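The Little Catalog That Went to the Fair

Last updated: October

There is a moment at every music trade fair, usually late in the afternoon, when the carpet starts to feel like concrete and the person across the table has plainly heard one string quartet too many. I have been to a good many of these events over the years, and I still can't decide whether I love them or simply keep forgetting how tired they make me. Last spring I tagged along with Villalba, a small sheet music publisher with a catalog of roughly 400 works, to the fair at Rirnberg, and I came home with sore feet, a tote bag full of sampler discs I have nothing to play on, and a fresh respect for people who sell music for a living.

Villalba had never taken a table of its own before. For years it sent somebody with a badge and a briefcase, and that somebody wandered the halls hoping to bump into the right people by the coffee stand. You can do a surprising amount of business that way (half the deals I heard about were struck in line for a sandwich), but it's hard on the nerves. This time the firm split a stand with Hemeck, which puts out choral music and a very handsome line of carols, and the two of them shared the rent, the shelf space and one rather wobbly stool.

The meetings run for half an hour each, back to back, and by the end of the fair Villalba had sat through 31 of them. Some were over in five minutes. Others spilled happily into the next slot and had to be finished standing up, with scores balanced on somebody's knee. What everyone wants to know is the same – who controls the rights, in which countries, and for how long – and you'd be amazed how many publishers have to go home and check.
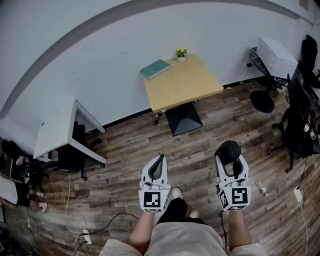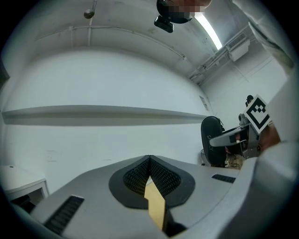
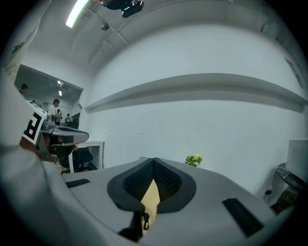
What a Subpublisher Does

If you've never come across the word, a subpublisher is a company that looks after your music in a place where you have no office. It registers the works with the local collecting society, chases down the performances that went unreported, and now and then talks an orchestra or a film editor into trying something new. In return it keeps a share of what it collects. The size of that share is the part people lower their voices for.

Villalba came to Rirnberg looking for exactly this kind of help, and it found Sondetti, a family-run house with a warm manner and a frightening memory for opus numbers. They met twice. The first meeting was all compliments and cookies, and the second was about money, and I'm told both were enjoyable in their way. The draft agreement covers 19 works to begin with, mostly wind chamber music, with a term of 2 years and a fair amount of careful language about what happens to late royalties once that term is up.

I asked whether it might have been simpler to hand over the whole catalog. Apparently this is a thing small publishers do in a burst of good feeling and then regret for a decade. A short list gives the subpublisher something it can really push, and it gives the owner a chance to see the statements come in – on time, one hopes, and with the titles spelled right – before any more pieces go across.

Before You Book a Table

Would I tell another small house to go? I would, though I'd tell it to start writing letters months ahead. The good appointments are gone long before the doors open, and the folks who turn up with an empty diary spend a lot of time admiring the banners. Bring fewer scores than you think you need, and put your contact details on every last one of them. Hemeck left a whole stack of carols with no address inside the cover, and a choir director had to walk back through two halls to find out who had printed them. She bought a set, bless her, and asked if there was anything for Easter.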